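Slug nematodes, second year, and I am still not convinced

The packet says the treatment works for six weeks. I would like to know whose six weeks, because mine were nothing like it.

I should say where I'm starting from. I have a plot on the Butden side of the allotments, heavy clay at the bottom and something closer to builder's sand at the top where the old path was taken up. It slopes. The bottom third stays damp until June and the slugs treat it as their own. Last year I lost every lettuce I planted out and most of the dwarf beans, and I was told by three separate people that I should stop messing about with beer and copper and buy nematodes.

So I bought nematodes. They come in a flat tray that lives in the fridge next to the butter, and look like damp biscuit crumbs. You stir them into a bucket of water, thin that down again into a watering can and put it on warm, wet soil in the evening. The idea is that the worms get inside the slugs, carry a bacterium in with them, and the slugs go underground and die. You don't see bodies. I noticed that part straight away, as I notice it in any product where the proof of success is that you can't find anything.

I'm not saying the biology is wrong. The science behind these worms is decent as far as I can follow it, and commercial growers don't spend money on them for fun. My complaint is with the way gardeners talk about the results. "I put them down and had hardly any damage." Compared with what? With last year, when it rained every day? With next door, who grows nothing but onions?

Last year I did the same as everyone else. I watered the whole plot, had hardly any damage for a while and felt clever. Then I remembered we'd had a dry May and that the plots which hadn't been treated had hardly any damage either.

This year I split it. Two beds at the bottom, same soil, same slope, same lettuces from the same tray of seedlings. One got nematodes and one got plain water from the same can, rinsed, and plain water first so there was no chance of a mix-up. 20 plants in each. I put an old roof tile at each end of both beds, and every morning before work I turned the tiles over and wrote down what was under them.

It isn't a proper trial. Renu Kashyap, who has the plot above mine and used to run experiments for a living, was very patient about explaining why. One pair of beds is one pair of beds. If the left one happens to be nearer a hedge, you are measuring the hedge. She'd want eight pairs at least, with the treatment shared out by tossing a coin, and somebody else doing the counting who didn't know which was which. I said I'd got two beds and a job. She said in that case I should write down what I found and be careful what I claimed, and that's what I'm trying to do.

What I found, then. Over the whole run I counted 642 slugs under the tiles, most of them the small grey sort that do the real harm. The treated bed had fewer than the untreated one, and if I'd stopped after the first fortnight I'd be writing a very cheerful post. After that the gap closed. By the fourth week I couldn't have told you which bed was which from the tiles, and by the fifth the treated bed was slightly worse.

Lettuces: I lost 8 in the treated bed and 11 in the other. That's three lettuces. I could lose three lettuces to a pigeon.

There are some reasons this might be unfair to the worms. The beds are only a path apart and slugs can walk, or whatever it is they do. If you clear one small patch in the middle of a slug-ridden slope then the rest of the slope will move in. The instructions do hint at this, in the sense that they suggest treating a bigger area and then treating it again, and I can't help noticing that both of those involve buying more of it. The soil might have been too cold at the start. I used a kitchen thermometer pushed into the clay and I wouldn't swear to the reading. And clay is supposed to be harder for them to get about in, though the same packet tells me they're suitable for all soils.

Then there's the storage business. Somebody on the Kirneck gardening forum says most failures come from trays that have sat in a warm van, and that if you look at the mix with a hand lens you should see them wriggling. I looked. Some were wriggling. How many should be? He said "most". I asked most of what and haven't had an answer.

What I distrust most is how every failure gets turned into a fault in the gardener. Too cold, too dry, too late, too early, wrong rose on the can, didn't stir. All of those may be true. But if a thing only works when ten conditions are met, and you only hear about the conditions afterwards, it's hard to see what result would ever count against it.
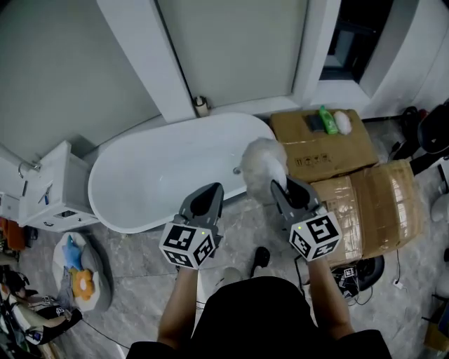 Page last changed: May, 9.40 pm

I've been asked what I'd do with the money in their place, and my answer is dull. Going out with a torch after dark and picking them off costs nothing, and on a damp night I can get 100 from the bottom end without much trouble. It's horrible, but I can see it working because the slugs are in a bucket. Planting out later and bigger helped more than anything else I did this year. The last batch of lettuces, a red one called Kiltham that I'd kept in pots until they were as wide as my hand, went into the untreated bed and I lost none of them. Again, one bed, one batch, and the weather had turned drier by then. I'm trying to hold it to the same standard.

The Lodhi beans are another matter. They were raised the same way, planted the same evening, and were stripped to the stalk in two nights. I've no idea why. Renu thinks snails, coming off the wall, and snails mostly stay up out of the soil where the nematodes can't do much about them. That would make sense, and it would also mean I've been turning over tiles and counting the wrong animal at that end of the plot.

I have half a tray left in the fridge, which goes out of date shortly. I'll put it on the pots by the back door, where there are no hedges and no slope, and leave the other row of pots alone. Same lettuces again. If anyone has done a side-by-side with more than two beds, and kept the numbers, please send them to me, even if they show I'm wrong. I don't need any more before and after stories.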